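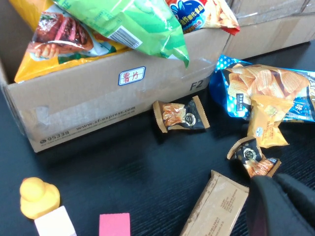
Figure 4. Open carton packed with snack bags, on a dark tabletop. The sticker on the front reads 薯片 (potato chips).

December
By Griet Jansen and Kekeli Bawa

4. What crews remember of the food

Accounts of spaceflight dwell on launch, landing and the view. Meals get a paragraph, usually a kind one. We went through 1,032 pages of debrief notes from the Virano orbital missions, held at the Dikport archive, and found that crews talked about dinner far more often than about Earth.

Crumbs were the chief grievance. A loose crumb in free fall goes wherever the air takes it, and on Virano the air took it to the intake grille beside the sleeping bags. The menu planners replied with a soft flatbread that one flight engineer compared to a damp envelope. He ate it for 60 days and asked for the recipe on landing, apparently so that he could avoid it.

Hot sauce comes next. Many crew members reported that food tasted dull in orbit, and a stuffy head was the usual suspect. Undorgate, which ran the galley contract, packed some 900 sachets for the third mission. They were gone before the halfway mark – the notes record a frank exchange of views on who had eaten them.

The Voyle ground trial, run in a sealed cabin with full gravity and no excuse, produced the same complaints in nearly the same order. We take this as weak evidence that confinement matters as much as weightlessness. Section 5 turns to the coffee.

Comments

orbitfan_lou: Damp envelope is generous. I've had camping bread like that.

Marten: Were the Voyle people allowed hot sauce too? The text doesn't say.

K. Bawa: They were, one bottle between them. It's in the appendix.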